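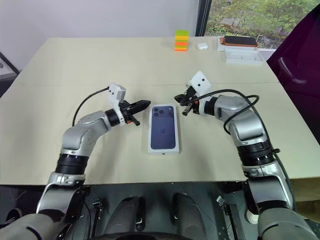
Welcome to the packaging gallery! I have been keeping boxes for longer than I care to admit, and this page is where the best of them get a proper outing. People expect me to start with something old and tinny, but modern packaging deserves just as much love. A white phone box laid flat on a pale tabletop is a lovely thing to look at, and I never tire of that big printed picture on the lid, the dark purple back of the phone with its three round lenses huddled together in the corner. All that plain white, and then one rich splash of colour. You know what you are getting before you have lifted anything, and I think that is very clever for a bit of printed card.

The rest of the collection lives in my back bedroom at Testden, on shelves my brother put up and then had to put up again. There are 116 boxes in it at the moment. I started with the ones that came through our own front door, then friends began saving theirs for me, and then a very kind reader of the old page sent a whole crate from Kesach (thank you again, the postage must have been shocking). I have grouped things below by what sort of box they are, with a few notes on each, and I will keep adding as I get round to it.

Phone boxes

My favourite kind, as you may have guessed. I love a lid that sinks slowly when you let go of it, with that little sigh of air. Thick ones do it best. The very thin sleeves you get on cheaper handsets don't do it at all, but they often have the more interesting printing, so I keep both.

A picture of the back of the phone on the lid is a choice I always enjoy. You spend your life looking at the front of the thing, so it's nice that the box remembers the other side! Camera bumps have given the designers something to play with too. Lined up in a row they look rather serious, and in a triangle they look like a face, a bit surprised to see you.

White boxes are a pain to keep white. I use a soft dry brush and clean hands, and I store them flat in tissue, lids on. Don't be tempted by a damp cloth. I took the shine off one corner that way and I still see it every time I open the drawer.

Camera and radio boxes

Heavier card here, and usually more writing. The Deschamps pocket radio box is the one visitors pick up first, a deep green with a cream label and the most beautiful rounded lettering. The inside is just as good, with a folded tray that holds its shape without a drop of glue. I tried to copy it out of cereal packet and got as far as the third fold.

The two Cenum boxes came from a church sale in October, tied together with string. One has lost an end flap and the other has somebody's shopping list on the base in pencil (suet, candles, blue thread). I paid 15 pence for the pair and walked home grinning.

Tea, biscuits and sweets

Far too many of these, and I'm not sorry. Food boxes were never meant to last, so a clean one feels like a small miracle. The sliding drawers are the ones to look for, the sort where you push one end and the chocolates come gliding out of the other. If the drawer sticks, rub a candle stub along the edges, very lightly.

I'm still looking for the orange version of the long ginger biscuit carton. I have the brown and the yellow. If you've got an orange one holding buttons in a cupboard somewhere, please write to me, I'd be delighted even to see a photo of it.

Boxes inside boxes

A newish corner of the collection, and great fun. These are the little inner cartons that hold cables, spare screws, leaflets and earpieces, and most people throw them away without a glance. Inna Hutsuliak got me started on them when she brought round a carrier bag of inserts and we spent a whole wet afternoon trying to work out how each one folded. Some of the cleverest cutting is in these. There's one that opens like a flower, and one that I have opened exactly once and can't get shut.

Keeping them

I'm asked about this a lot, so a few notes. Keep them out of the sun, or the reds go first. Don't stack heavy on light. Leave price stickers where they are, because the card nearly always comes away with them, and besides, I like knowing what things cost. Never use elastic bands! Cotton tape is kinder, and you can get a 100 metre reel that will last you for years.

Swaps and visits

I have a small pile of doubles, mostly phone boxes and tea cartons, and I'm happy to swap for anything I haven't got. No money, please, just boxes. Visitors are welcome if you let me know beforehand, and there's usually cake, served from a tin.

Page last updated 13 July 2021. The matchbox section is next, once I've finished sorting the blue ones from the nearly blue ones.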